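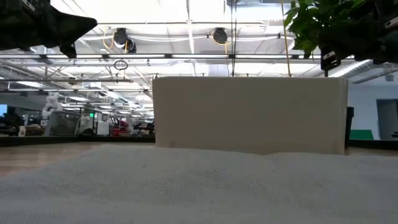 The boat to Illen left at six in the morning, or it left when the mail came, and the mail was late. I sat on my bag at the end of the Arango dock and ate the bread I had bought for the crossing. By eight the bread was gone and there were 15 of us waiting, along with a crate of hens and a new kitchen sink.

I had booked the trip in March, from my desk, in a bad week at work. The guesthouse was called Skikia. It had four rooms and no website. A woman had answered my letter in blue ink and told me to bring a flashlight, a hat and any medicine I needed. She wrote that the fare was 828 in the local money and that I should not let the man at the dock charge me for the bag.

The man at the dock charged me for the bag.

When the boat finally came it was smaller than I had pictured. The sink went in first, then the hens, then the old people. I was given a place near the motor between a schoolteacher and a boy who was asleep before we cleared the harbor wall. The teacher asked where I was going and I told her.

"Skikia," she said. "So you know about the walk."

I didn't know about the walk. She told me the boat didn't stop on that side of Illen anymore. The old landing had washed out two winters back. I would get off at Tumik with everyone else and follow the path over the hill.

"How far is it?" I asked.

"About 2 hours. Less without the bag."

The sea was flat until we came out from behind the point, and then it was rough the rest of the way. I held on to the sink. The teacher peeled an orange and gave me half, and I couldn't eat it, so I put it in my shirt pocket and forgot it there.

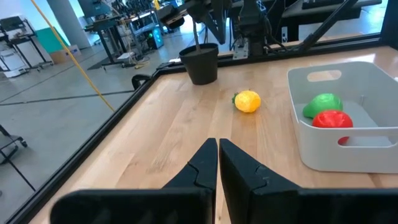

"Does the boat come back tomorrow?" I asked her.

"It comes back Sunday," she said. "Tomorrow it goes to the other islands."

That gave me four nights. I had planned on three, but I had no one waiting for me, so it made little difference.

Tumik was one street and a store. I bought water and a tin of fish, and the storekeeper drew the path on the back of a receipt. There was a gate, then a dry stream, then steps. He had counted the steps when he was a boy and wrote the number down for me, 121. He underlined it.

I walked slowly. The path was clear and the hill was steeper than it looked from the street. I rested at the gate and again at the stream. I started counting on the steps but stopped somewhere past 60, when I had to put the bag down and change hands.

At the top I could see the other side of Illen. There was a bay with a broken landing and a low house with a green roof. Someone was hanging sheets on a line. She saw me and raised one arm, and then she went back to the sheets.

It took me another half hour to get down. She had put a chair out by the door.

"Did he charge you for the bag?" she said.

I said he had. She shook her head and went in to put the kettle on.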